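Home | Money | Jobs People Do | Ask Me

What does a bank do with my money?

When I was little I thought the bank kept my coins in a box with my name on it. I even asked the lady at the Brornach branch if I could visit them! She was very nice about it.

So let's say you put $21 in a savings account. The bank writes down that it owes you $21, and then it lends most of its money to other people. Maybe a baker in Nokadstead needs $1,000 for a new oven. She pays it back bit by bit, plus a little extra called interest.

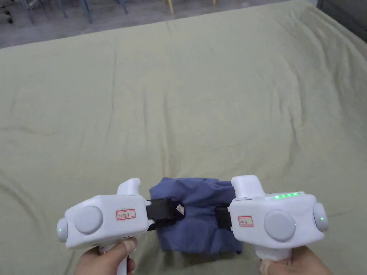
Some of that extra goes to you, for letting the bank use your savings. The rest pays for the people who work there, the lights, the computers and so on.

But what if you want your $21 back tomorrow? No problem - the bank always keeps some money ready. Most people don't ask for everything on the same day (if they all did, that would be called a bank run, and I'll write about those in June).

Try it at home with buttons. Be the bank, and lend a few to your brother - then ask for one extra back.

Contact | Copyright Lukano Kids | Back to top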